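Course Notes > Decorative Arts > Pattern and Ornament

Week 4: Leaf, Sprig, Vine
Lecture notes, Pattern and Ornament, Clotilde Cordier
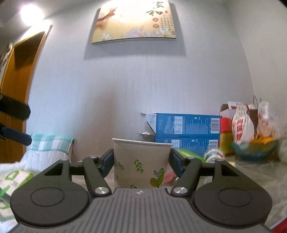

Leafy sprigs on a white paper cup.

Print this page | E-mail this page

We finally get to plants! The first weeks were zigzags, keys, and checkers, and I know some of you have been waiting patiently for something with leaves on it. Please read these notes before Wednesday, and bring tracing paper to Room 104. Janelle Manalo will have extra pencils but she would love to get them back this time.

1. Why start with plants

Walk through any kitchen, dressing room, or hotel lobby and try to get out without passing a leaf. Plates, curtains, napkins, tile, wrapping paper, the border on a bank note. Plant ornament turns up on objects at every price, in nearly every place that has left us decorated things, and over a span of thousands of years. Part of the reason is practical. A plant is a very forgiving thing to draw. If you stretch a horse to fill a gap, everyone sees a stretched horse. If you stretch a stem, you have a longer stem. You can bend it around a corner, split it in two, flip it, hang an extra leaf on it where the space looks bare, and the eye accepts all of this quite happily. Keep that in mind all week, and especially when you do the exercise at the end.

The other part is meaning, which is slipperier. Some plants carried clear messages for the people who used them (the lotus in Egypt, laurel for victory, ivy and grapevine for the wine god). Many more lost their message somewhere along the road and kept going as shapes. I'd like you to be a little suspicious whenever a book tells you flatly what a flower "means." Ask who it meant that to, and when.

2. The old families

Lotus and palmette. The Egyptian lotus, seen from the side, is a fan of pointed petals on a stalk. Put a row of open flowers along a wall, fill the gaps with buds, link the stems with little arcs, and you have one of the great borders of the ancient world. The palmette is a cousin: a fan of lobes rising from a small base. Greek painters loved to alternate the two on pots. Look at how the band turns under a handle, because that's where you can really watch a painter thinking.

Acanthus. A real plant, spiny and rather handsome, and you can see it growing all over the Mediterranean. It's the leaf on the Corinthian capital. The carved version is crisp and deeply cut, with tips that roll forward so they catch light from above. Later carvers copied carvings, and others copied those, so that by the Middle Ages there are acanthus leaves that have drifted very far from anything with roots. I find this thrilling. Slide 9 has a Roman leaf next to a Romanesque one, and you should spend real time with it.

The rinceau. Pronounced "ran-SOH," more or less (Gwenaël Chevalier has offered to correct my vowels in section, and I accept). A wavy main stem runs the length of a band. At each bend a branch leaves it and curls back into a spiral, usually ending in a flower or a leaf. Once you know it you can't stop seeing it. Roman friezes, book margins, iron gates, picture frames, the edges of old stock certificates!

The arabesque. In the Islamic world the scrolling stem was worked out with astonishing logic. Leaves split in half, stems grow out of the tips of leaves, and two or more vine systems may run over and under each other without colliding. Mahnaz Bakhtiari's guest session in Week 6 is given over to this, so I'm only waving at it for now. Come to that session with questions.

The boteh. The bent-over teardrop that English speakers call paisley, after the Scottish town where shawls in this style were woven. Early Kashmir examples look like a flowering plant, slender, with roots or a little vase at the foot. Over time the flowers packed themselves closer and the outline took over, until we were left with a curved shape filled with flowers. It's the best case I know of a plant turning into a container for other plants.

3. The sprig

Now for the small fry. A sprig is a short cut piece: a bit of stem, a few leaves, perhaps a flower. It isn't attached to a vine and it doesn't have to touch its neighbors. When sprigs are sprinkled across a ground with plain space between them, older writers call the surface "powdered" or semé, from the French for "sown." Lovely word, and very exact.

Sprigs were everywhere on Indian cottons, and when these were shipped to Europe they caused a craze. France banned the import and the making of printed cottons in 1686, mostly to protect its silk and wool trades, and kept the ban until 1759. People wore them anyway. By the later 1700s a light muslin with small scattered flowers was the very picture of a fresh summer dress, and similar little motifs were being painted on porcelain, where they had a handy side benefit. A small leaf or insect could be placed right over a flaw in the glaze. Not every stray leaf is hiding something, but some of them surely are.

What makes a sprig pattern hard is the empty part. With a vine, the stem tells you where to go next. With sprigs, you have to decide how far apart they sit, which way each one leans, and whether they vary in size. Put them all upright at one size in straight rows and you get something calm and a bit stiff. Turn every other one and it loosens up. Mix large clusters with smaller pieces, let a tendril wander off one of them, and the surface starts to feel as though someone tossed the plants down. It takes a lot of planning to look tossed.

4. Repeat structures

Learn these by Wednesday. Callum Rankin's diagram sheet shows all of them, and it's far clearer than my board drawings.

Block (or straight) repeat: the unit sits in a plain grid, side by side and one above another. Easy to print, and easy to spot from across the room.

Half-drop: each column slides down by half the height of the unit. The eye gets led along diagonals and has a harder time finding the edges. This is the workhorse of wallpaper and furnishing fabric.

Brick: same idea turned sideways, with each row shifted by half the width.

Mirror: the unit flips along an axis. Good for formal designs, damasks especially. Watch out, because mirrored leaves love to turn into faces, and once a client has seen the face it's over.

Tossed: motifs are scattered and rotated so no direction is "up." Very useful for dressmaking, where the cutter would like to lay the pieces either way. It still has a repeat. Find it!

5. Ornament on a curve

Everything above assumes a flat sheet, and so many decorated things are not flat. A bowl is curved in two directions. A column is curved in one. A cup that's wider at the top than at the bottom is part of a cone, and if you unroll its wall you get a piece shaped like a fan, with arcs for the top and bottom edges. Try it at home with a cone of scrap paper. A straight border drawn on a rectangle will not sit level on that cone. It has to be drawn on an arc, and each upright motif has to tilt a touch so it stands straight once the wall is rolled up.

Scattered sprigs forgive a great deal here. There is no long line to go wrong, and if the plants already lean every which way, another few degrees won't bother anyone. Compare that with a stripe or a check on the same shape.

Then there's the join. Any wrapped pattern has to meet itself somewhere. Potters using printed transfers in the 1700s and 1800s had to cut and ease thin tissue around teapots and jugs, and if you look behind the handle you'll often find the spot where a leaf runs into half of another leaf. I could look at these all day. Next time you're in a thrift store, turn the jugs around.

6. Natural or stylized?

The big argument of the 1800s, and it got heated. One camp admired roses so full and shaded that they seemed to stand off the carpet. The reformers were appalled, and said that a flat surface should look flat, and who wants to walk on a bouquet? They pushed for plants boiled down to outline and even color. Most things made since then sit somewhere in between: leaves with visible veins, say, but no cast shadow.

I don't need you to pick a side. What I do want is for you to be able to say where a given piece falls and point to what makes you think so. Are the veins drawn? Does the leaf overlap itself? Is there shading, and does the light come from one direction? Could a gardener name the plant? That last question starts great arguments in section.

7. Exercise for this week

Find one object you use every day that has plant ornament on it. Trace or copy 2 motifs from it, as carefully as you can. Then, on a fresh sheet:

- draw one of them again with half as many lines
- draw it a third time so that it would fill a triangle
- arrange your motifs as a half-drop, at least 4 columns wide
- write a paragraph on what happened to the empty space

Messy is fine. Use a soft pencil and don't erase too much, I like to see the wrong turns. If your object is curved, add a note on where the pattern meets itself, or tell me that you couldn't find the join.

Terms to know: palmette, acanthus, rinceau, arabesque, boteh, semé, half-drop, tossed, transfer print.

Filed under: Handouts, Plant Ornament, Surface Pattern

Related notes
Week 2: Keys, Frets, and Meanders
Week 3: Checks, Stripes, and the Loom
Week 5: Birds in the Branches
Week 6: Guest session with Mahnaz Bakhtiari, The Split Leaf
Diagram sheet: Repeats at a Glance (Callum Rankin)

Print this page | E-mail this page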